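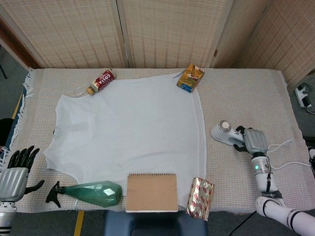

# The Shirt Test

The salesman from Gratedik had told her the hand would do sleeves. She had written that down, with the price of one finger beside it: 2,266, and that was before the glove.

She worked for Weerasinghe, which rented out linens and uniforms and did not care what a hand looked like. It cared whether the hand could get through a pile of shirts without a person standing next to it. So far every hand she had tried came with a person standing next to it.

"Ready?" said the engineer, who was that person.

"Is it always one shirt?"

"For now."

"And always white?"

He said the color made no difference to the controller. She wrote that down too, with a question mark.

The Resik gripper had gone first, back in February. Two flat jaws, ugly as a stapler, and it had run 400 cycles over a weekend without dropping anything. It couldn't hold a tool, though. You had to bolt the tool on, and then it wasn't a gripper anymore, only an expensive bracket. Skoltberg wanted fingers. Skoltberg was the customer, so here were fingers.

The right hand had hold of the white device by now, its round silver head aimed up across the cloth. She had to admit the grip looked good. It looked like somebody's aunt about to get started.

"What's it waiting for?"

"It's planning around the notebook."

"The notebook's on the hem."

"Right. So it's planning."

She looked at the coffee bottle lying near the collar, and the little box up on the shoulder. The engineer called these distractors. In her experience a shirt came off a rack with nothing on it, but he had been proud of the distractors on the phone, and she let it go.

"Has it ever knocked one over?"

"The bottle's already on its side," he said.

"That isn't what I asked."

He scrolled through something on his laptop. The log showed 1,698 attempts. She asked how many were good ones, and he said it depended on what you meant by good, and she put her pen down.

"I mean the shirt's done and I can hang it up."

"Start to finish? With no help?"

"With no help."

"Forty-six," he said.

Neither of them said anything for a bit. The green light on the wrist glowed. On the other side of the table the left hand held its fingers up, like someone asking to be excused.

"That's with the old camera," the engineer said.

"What happens with the new camera?"

"We haven't put it on yet."

She picked the pen back up and wrote *46, old camera*, and under it *ask Resik about a tool mount*. Then she pulled her chair in and told him to run it again — all of it, from the top, with his hands in his pockets.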